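Stirkex Play Kitchen Set: README

Maintainer: Rahel Bühler
Last revised: July

What this is

A set of still images of a children's play kitchen and the small things that go with it: pots, wooden utensils and toy food. It was put together for people working on household object recognition who want kitchen items at toy scale. The full set has 600 images. Of these, 400 are in the train folder, 160 are in the test folder, and the last 40 are held back for checking label changes between versions.

Folder layout

train/ and test/ hold the images as JPEG.
labels/ has one text file per image, same base name.
objects.csv lists every item with its short name, material and colour.
layouts.csv says which items were put out for each layout.
CHANGES is a plain list of edits, newest at the top.

The kitchen

One play kitchen was used throughout. It has a white counter, a glossy black cooktop with the burners printed on, and a backsplash in a white subway tile pattern with dark grout lines. Utensils hang on the backsplash. Food and cookware go on the counter or the cooktop and are moved between layouts.

There are 20 layouts. Each one changes what is on the counter and what is on the cooktop. The kitchen itself was not repainted or altered at any point.

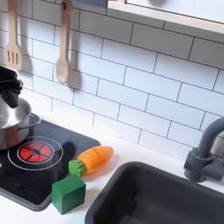
Sample image. Pot on the cooktop, carrot on the counter, spatula and spoon on the backsplash.

Naming

Short names are lower case with no spaces. The slotted spatula is "spatula_slot" and the wooden spoon is "spoon_wood". Anything hanging up gets the extra tag "hung". If an item is resting on a surface, the tag is the name of the surface, so a carrot on the counter is "carrot" plus "counter".

The printed burners are labelled as part of the cooktop. Version one had them as separate objects, which caused trouble when a pot covered part of a ring, and they were merged after that. If your scripts still look for "burner" they will come back empty.

Labelling

Labels were done by hand and then checked by a second person. Items partly outside the image are labelled if they can still be recognised, and carry the tag "part". Shadows and reflections are not labelled. The metal pot was the hardest item to outline because it picks up bright reflections, so expect looser edges there than on the wooden pieces.

Known problems

Colour varies a little between layouts. White balance was left as it came.
The wooden utensils are over-represented compared with the food.
Some rows in objects.csv use "grey" and others use "silver" for the same pot. This will be fixed in the next version.
Oblique views make the tile lines run diagonally. If you are using the grout for alignment, check the angle first.

Use and credit

Free to use for teaching and non-commercial research. Please credit the Stirkex Play Kitchen Set and give the version you used. Corrections to labels are welcome. Send the image name, the current label and what you think it should be, and Rahel will add it to CHANGES.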